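Iced tea going cloudy and bitter when I make it in bulk, what am I doing wrong?

Posted by peppermill472 in Drinks and Entertaining
Seen 1819 times

Hello all, hoping somebody can help before I poison the whole village.

Every summer our allotment society has an open afternoon and for reasons lost in the mists of time I'm the one who does the drinks. Squash is easy. The iced tea is what's driving me round the bend. At home I make a jug at a time and it comes out lovely, clear as anything, you could read a paper through it. The minute I scale it up for a crowd it goes murky, like pond water, and there's a dry, furry bitterness that sits on the back of your tongue.

What I do at the moment: boil the big kettle, fill my stockpot, chuck in the tea bags (supermarket ones, ordinary breakfast blend), leave them while I get on with the sandwiches, fish them out, stir in the sugar, lid on, straight into the fridge while it's still fairly warm so it's cold by the time people turn up. I do squeeze the bags because I hate waste. Lemon goes in at the fridge stage too.

Our water is very hard if that matters. The kettle looks like the inside of a cave.

I've got a Pernora dispenser with a tap, the tall sort you see at hotel breakfasts, bought second-hand from a café in Dramomgate that was shutting down. I did wonder if the dispenser was the problem, but it's been scrubbed to within an inch of its life and the tea's already cloudy when it goes in. Should I be using different tea? Or making it the night before? My neighbour swears by a pinch of bicarb but that sounds revolting.

Thanks in advance, and sorry for the essay!

saucerandspoon
Member, 436 posts

Oh I feel your pain, I did teas for a cricket club for years and had exactly this. Good news is it's very fixable.

The cloudiness first. When strong hot tea gets cold in a hurry, the tannins and the caffeine clump together and you get that murk. It doesn't hurt anybody, it just looks grim. Breakfast blends are the worst for it as they're made to be strong enough to stand up to milk, and hard water makes it worse again. So you've got all of it going on at once, poor you!

Bitterness is mostly the time and the squeezing. "While I get on with the sandwiches" made me laugh, because that could be anything up to an hour in my kitchen. Black tea wants 5 minutes and then out. And please stop squeezing the bags! I know, I know, it feels wasteful, but all you're wringing out is the harsh stuff.

If you want to carry on brewing hot, make it double strength in about half the water, bags out on the timer, stir the sugar in while it's hot so it dissolves, then top up with cold filtered water and let it come down to room temperature on the worktop before it goes anywhere near the fridge. Don't leave it out all afternoon though, once it's cool it wants chilling and drinking the same day or the next.

But really what you want is cold brew. Same bags, cold filtered water, in the fridge overnight, bags out in the morning. It hardly ever clouds and it's so much softer that you'll find you can cut the sugar down. You do need a sugar syrup as granulated won't dissolve in cold. Equal amounts of sugar and water, warm it till it goes clear, leave it to cool, pour it in. Or put it in a little jug on the side and let people sweeten their own, which I prefer as you always get one who wants none and one who wants half a bag.

Whichever way you do it, pour a little bit out from the tap and taste it before you let the queue at it. The stuff at the bottom is often stronger than the top, and if your syrup hasn't been stirred in properly it'll be sitting down there too.

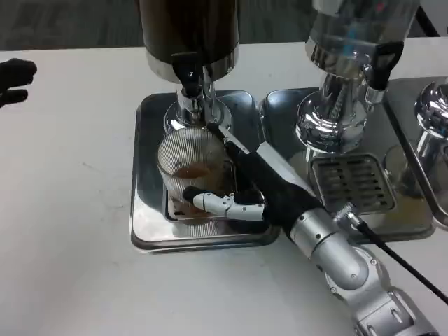

Just a small amount in the bottom of the glass, plenty for a taste.

If it's too strong, give the whole lot a good stir with a long spoon and try again before you start watering it down. I once diluted a full batch on the strength of one mouthful and then spent the afternoon apologising for what was more or less brown water.

Lemon: leave it out of the big batch. It's fine for an hour or so but the pith goes bitter if the slices sit in there, and they love to block a tap. Slices in a bowl with tongs, done. Same for mint. I had a mint leaf stuck in a tap once and had to poke it out with a cocktail stick in front of the visiting team.

And for the love of all things, don't put ice in the dispenser. It melts and you're back to brown water. Freeze some of the tea in ice cube trays if you've got the room, and put those in instead.

gooseberry_hill
Member

bicarb does work, tiny pinch per big jug, can't taste it. takes the edge off the bitterness and keeps it clearer. my nan did it. too much and it tastes of soap so be careful

northfacingkitchen
Member

Agree with nearly everything saucerandspoon said, but I'd change the tea as well. Breakfast blend makes a heavy iced tea whatever you do to it. Try a plain Ceylon, or the Gikonum loose leaf if you've a shop near you that stocks it, it's pale and a bit citrusy and hasn't gone cloudy on me yet. I also like the Hoàng jasmine one for cold brewing, although that's more of an acquired taste and your allotment lot might think you've put soap in it.

Loose leaf is a faff in quantity. I tie mine up in a clean square of muslin with a long bit of string hanging over the side of the pot, then there's no fishing about.

One more thing on the dispenser. You say you've scrubbed it, but did you take the tap apart? Mine unscrews from the inside and there's a rubber washer behind it that had gone black and slimy on the one I bought. Warm soapy water, a bottle brush through the spout, rinse it really well. Old coffee or juice in there will make anything taste off, and if it came from a café you've no idea what was in it last.

peppermill472

You are all stars, thank you. Have just had the tap off and the washer was DISGUSTING so that's in the bin and I've got a new one on order. Going to do a trial jug of the cold brew tonight with the breakfast bags, as I've got a cupboard full of them, and I'll get some Ceylon in for the day itself. Will try the bicarb in a mug first, where no one can see me.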